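Talen wrist camera and recording kit, after two months of use

25/10/2024

I bought the Talen kit from Drirkuser in August, when we were starting to collect examples for a pick and place policy. Before that we used a normal webcam on a post next to the table. The policy learned well what the arm looks like from the side and very little about what the fingers were doing.

In the box there is the fisheye camera, a clamp for the wrist, two cables, a foot pedal and a license key for the recording program. The price was 400 dollars. The manual is short but correct. I had the camera running the same afternoon, and most of that time went to the cable, which must be fixed in at least two places or it pulls on the clamp when the wrist turns far.

The pedal is the part I like most. One press starts an episode, one press ends it, and a long press marks it as bad. Your hands stay on the controller all the time. With our old setup I had to reach for the keyboard, and at the end of many episodes the arm made a small jump that the policy was happy to copy.

We have now recorded around 2000 episodes with it. In the first 500 I had to throw away 107, mainly for one reason: the program drops frames if the disk is slow, and it tells you this only in the log file. After I moved the recordings to an internal drive the problem was gone. I wrote to Drirkuser and they answered politely that a warning is planned. I would like to see it on the screen soon.

The lens is very wide. This is good, as the object stays in view even when the gripper comes from a strange angle, but it also means that the room is in every episode. If you move a chair or switch off a lamp, this goes into your data. We decided to let the room be untidy and change it from session to session. A policy trained only on a clean background did worse for us when we brought it to the second lab at Brultbridge.

Things I do not like: the clamp screws are soft metal, and one of them is already round inside. The exposure is automatic by default and goes up and down when the wrist turns to the windows — set it by hand before you record anything serious. The export to the Oyelaran format works, but it writes the gripper opening in percent and not in millimeters, so you need a small script after it.

I compared it with building the same thing from parts. You can save some money this way, but the time stamps between camera and arm would be your own work. For me this alone was worth the price. If you have a person in the team who enjoys such work, maybe you will decide differently.

Views from the wrist camera, with the lens distortion left in: 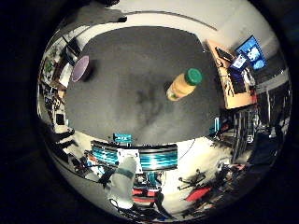
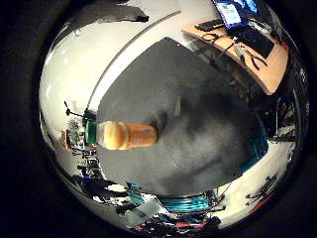
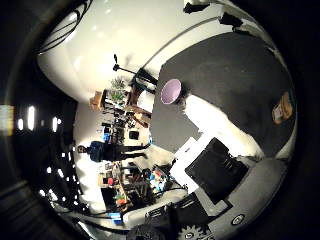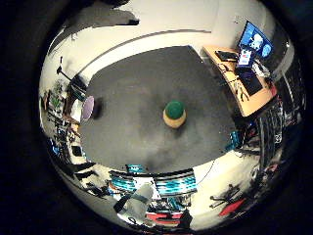
Can the kit record two arms at the same time?

With one license, no. Each arm needs its own camera and its own key, and both recordings must be started by the same pedal through the splitter cable, which is sold separately.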